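8th February

Mellor job, back garden. Shop day, no site work. Ground still too hard at the top end to get a spade in, so I used the time on the drainage question and the plant list.

Soil first. Took the four samples Lacey brought back from the slope and put them through the jar test again, same as last time: soil to the line, water, a pinch of dishwasher powder, shake, leave. The two from above the wall line settled out mostly sand with a thin silt band. The two from below are clay, more than I had down on the plan. The fourth was still cloudy at five o'clock, so I left it on the windowsill and will read it Monday.

That changes the backfill. I had drawn the lower wall with the native soil going back in behind the gravel. With that much clay I want the gravel column wider and fabric on the soil side, full height. Kevin thinks the fabric will clog within a few seasons and would leave it out. We did leave it out at the Bradetti place and the drain there was half full of fines when we opened it up last July, so it stays in.

Percolation on the lower bed: hole filled twice and timed on the second fill. Slow. Lacey's sheet has the readings, but she wrote them in the order she walked and not by stake number. Need to match them up with her before anyone uses them.
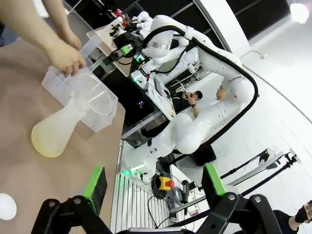 Bench, tub and basket.

Wall block. Barnel quoted 3480 for the block and caps delivered, pallets returnable. Their lead time is longer than I wanted. Hinumel can do a similar face in the darker gray but not the matching cap, and Brenda says the client picked the cap first and everything else after it. So Barnel. I have asked them to hold the price until the drawing is signed.

Counted the block again from the revised elevation and came out with 245 including the two corners and the step returns. The old sheet had fewer, with the returns left off. No allowance in that number for breakage. Add it when ordering.

Base course: the drawing shows the first course buried half a block. On the low side I would rather bury a full one, where the downspout lets out. Have marked it in red on the shop copy only. The computer drawing still needs changing – Lautaro has the file.

Downspout. It currently dumps onto a splash block and runs straight at the wall. Options are to pipe it along the side of the house to the street, or take it under the lower bed to a pop-up near the fence. The first is more digging and crosses the gas line. The second sends water to the clay end, and I don't like that after today's jars. Leaning toward the street. Call for the line locate before pricing it.

Plants. Went through the list with Kwaku. Changes:

Inkberry out of the top bed, too dry up there now that we know it's sand. Moved down behind the lower wall.
Little bluestem in its place, plugs, same spacing as the Bradetti slope.
Serviceberry stays, single trunk if the nursery has one, multi-stem if not.
Creeping phlox along the caps stays. Client asked for it by name.
Sod area down to 1000 square feet after the bed line moved. Old figure was on the estimate, so Brenda needs to reissue that page.

Kwaku also raised the maple by the shed. The lower wall trench passes well inside the drip line. He wants to hand dig that stretch and shift the wall out a little if we hit anything thick. Fine with me, but the curve has to stay smooth, so if it moves at the tree it moves for a good way either side. He will string it both ways so the client can look.

Compost: the bulk load from the yard smelled sour when I turned it. pH strips looked all right. Spread what we have out on the tarp and check it again before it goes on anything.

Seed germination trays for the fescue mix are coming up patchy, thickest on the side near the heater. Turned them around. Should have been turned all week.

To do:
Read jar four
Match perc readings to stakes (Lacey)
Revise base course and gravel width on the drawing (Lautaro)
Line locate, street side
Reissue sod page (Brenda)
Ask Barnel whether the caps come from the same batch as the sample
New pH strips, the tub is nearly out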